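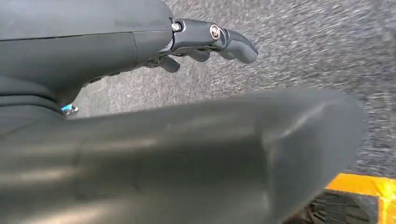 News > Around Bunlow

Floor day at the Cluron room this Sunday

Sunday, by the Bunlow desk

I popped into the Cluron room this week and the big clear-out is nearly on! Everything comes off the floor on Sunday, then it gets a proper scrub - all 500 square feet of it - and the window gets washed too (I love the daylight in there).
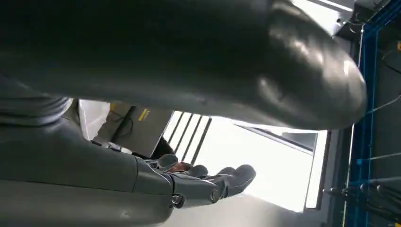 Hrvoje Nikolovski reckons the scrubbing will be quick and the sorting will eat up the morning, so come early if you can. Doors open at 9, and there's coffee for the first 20 people. Bring a bucket!

Contact the desk | Copyright Bunlow News | Back to top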